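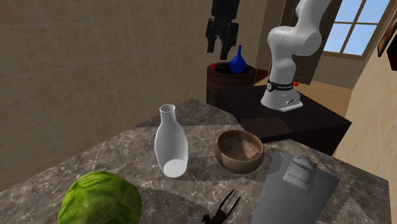
Cabbage, white bottle, wooden bowl. Soup is coming.

I have been meaning to write about soup since January, when the furnace quit and I spent the better part of a week in two sweaters with a pot going on the stove, mostly for the company of it. Then the furnace got fixed and I forgot all about writing, the way I do, but I kept on making the soup, and now enough of you have asked (well, my sister has asked, and a couple of folks in the comments) that I'd better sit down and do it.

I grew up in Brekthorpe, which had one grocery store, one gas station, and more church basements than you would think a town that size could fill. Every one of those basements had a soup supper at some point in the winter, and every supper had a cabbage soup in it somewhere, usually at the far end of the table next to the crackers. I didn't like it. I was a chicken noodle child. I would take a ladle of it to be polite and then push it around until my mother gave me the look.

What changed my mind was moving away. My first apartment was above a dry cleaner on Julum Street, 61 steps from the sidewalk to my front door if you counted the stoop, and I had a kitchen where you could touch both walls at once. I was broke in the cheerful way you can be at that age. Cabbage was cheap, and one head lasted and lasted, and one night I was so homesick that I called home and asked how the basement soup was made. My mother laughed for a good long while before she told me.

So this is more or less what she said, with a few changes I've made over the years.

Cut a medium head of cabbage into ribbons, not too fine. Slice two onions and let them go slowly in a good lump of butter, and I mean slowly, until they're soft and golden and the whole house smells like somebody loves you. Add the cabbage a handful at a time, because it will look like far too much and then it will sink down to nothing. Salt it as you go. Then 6 cups of broth, a couple of potatoes cut up small, a bay leaf, and a spoonful of caraway if you like caraway (I do, my husband picks around it, we have stayed married anyway). Let it simmer for an hour with the lid tipped. A splash of vinegar right at the end, and don't skip that part! I skipped it for years and always wondered why mine tasted flat next to hers.

It's better the second day. It's even better the third, if you can keep people out of it.

I should say something about the pot, too, since I'm fussy about it. Mine is an old Eichhorn that I bought at an estate sale out past Forer, on one of those drives where you're supposed to be looking at leaves. The enamel is chipped on one handle and the lid doesn't match, and it weighs about as much as a toddler. I have been given nicer pots since. They live in the cupboard under the oven and come out for company. When I'm cooking for us I go for the Eichhorn every time, and I've stopped feeling guilty about it.

For bread, I like a plain brown loaf, toasted, with too much butter. If you have the oven on anyway you can do cheese toast, 200 calories a slice or whatever it comes to, I've never wanted to know. My mother served saltines and nothing else, and my brother still thinks anything fancier is showing off.

One more thing, for those of you who wrote in about freezing it. Yes, you can, but leave out the potatoes and add fresh ones when you warm it up. They go grainy in the freezer and it's a sad thing to find at lunchtime.

Next time I want to tell you about the rhubarb, which has come up on the wrong side of the fence again.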